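Green cloth, pumpkins and other September thoughts

I know, I know, it's only September 2025 and I'm already on about pumpkins. But the shops have started, my neighbour has started, and I found myself thinking about the table centre far earlier than is sensible. Last year I left it all until the end of October and ended up with a bowl of satsumas and a candle, so this time I want a plan.
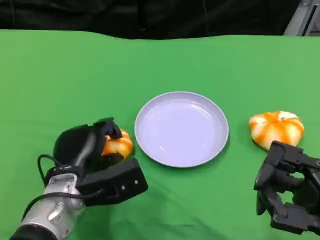
I've gone back and forth on tablecloths more than I'd like to admit. My mum always used brown or cream for autumn, very tasteful, and I did the same for years because it felt like the rule. Then I fell for green. Proper bright green, the sort that makes you blink a bit at breakfast! An orange and white striped pumpkin looks twice as cheerful against it, and a pale lavender plate stops the whole thing shouting. I wouldn't fuss over a few soft wrinkles either - mine never gets ironed past the bit people sit at.

The plate is really the thing to settle first. I like a shallow one with a bit of a rim, so that a small pumpkin doesn't go wandering off when somebody reaches for the salt. You can put leaves round it, or walnuts, but I keep taking mine off again. My cloth is 60 inches across and the table isn't big, so anything fiddly just ends up in the gravy.

As for the pumpkins, shiny or matt? I've always bought whichever was cheapest, but glossy orange does lift a dark corner on a grey afternoon.

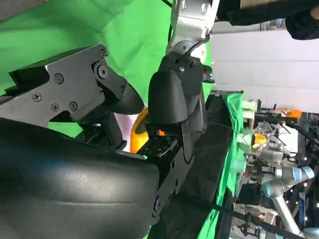

Margit Kvam left a comment on my last post to say she puts hers out in the first week of October and swaps the plate for a wooden board once the soup season gets going, as it's easier to lift away when the pan comes through. I might pinch that. I've got an old bread board in the cupboard under the stairs, and it needs a good oiling before it goes anywhere near the cloth.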